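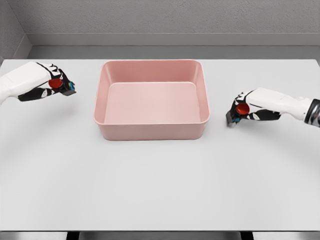 # gerkholm-resolver

Category: Networking / Privacy / Self-hosted

Updated in August, by the Gerkholm maintainer

A small DNS resolver you run on your own box, with encrypted upstream lookups and blocklists you can read and edit yourself. I started it because I wanted my home lookups to stop going to my provider in plain text, and then I got carried away (in a good way!) and it grew a cache, a log viewer and a config format I'm really happy with.

It runs on Linux and the BSDs. People have built it on macOS too, but I don't test there.

## What it does

- Forwards queries over DNS-over-TLS or DNS-over-HTTPS
- Answers repeat queries from a local cache, up to 2000 entries by default
- Blocks domains from plain text lists, one domain per line
- Sends different domains to different upstreams, so your work names can go to the work resolver and everything else goes out encrypted
- Keeps a query log for 7 days, or no log at all if you set `log = off`

The split upstream feature is my favorite part. It took three rewrites and it's finally fast enough that I leave it on everywhere.

## Install

Grab the source, then:

 make
 sudo make install
 sudo gerkholm --init

The init step writes `/etc/gerkholm/gerkholm.conf` and won't touch a config that's already there. Check that nothing else is listening on port 53 before you start the service. On most desktop distros something is, and you'll get `address in use` in the log.

## Config

A minimal file:

 listen = 127.0.0.1:53
 upstream = tls://resolver.example
 cache = 1000
 blocklist = /etc/gerkholm/lists/base.txt

Swap in whatever upstream you trust. You can list several, and they're tried in order. To split by domain:

 route = corp.example -> 10.0.0.2

Routes match subdomains as well. The longest match wins, so you can carve out one host from a bigger zone without any tricks. Reload with `gerkholm --reload` — the cache survives a reload but not a restart.

## Blocklists

Two lists ship in the repo. `base.txt` covers ad and tracker domains and is the one I use daily. `eroven.txt` comes from the Eroven format converter and is a lot stricter; it will break some login pages and a few video players. If a site stops working, run

 gerkholm --why some.domain.example

and it prints the exact list and line that blocked it. I use this constantly!

## What it doesn't do

Encrypted DNS hides your lookups from the network between you and the upstream. The upstream still sees them, and your provider can still see which addresses you connect to. If you need more than that, put a VPN or Tor in front and read their docs carefully.

No DNSSEC validation yet. There's a branch called `mertens` that validates most zones correctly and falls over on some odd ones with missing records. Test reports very welcome.

## Known issues

- IPv6-only hosts need `prefer6 = yes` or startup hangs for 7 seconds while the first upstream times out
- The log viewer sorts by local time even when the log is in UTC
- Wildcards in `route` lines are silently ignored (a proper error is coming)
- Configs from Wurkholm, the older project this one was forked from, load fine except for the `zones` block, which has to be rewritten as `route` lines

## Contributing

Patches, bug reports and weird network setups all welcome — send the output of `gerkholm --version` and the smallest config that shows the problem. Please strip private hostnames out of logs before posting them.

## License

MIT. The blocklists carry their own notices in the `lists` folder.

Gerkholm project | Contact | Back to top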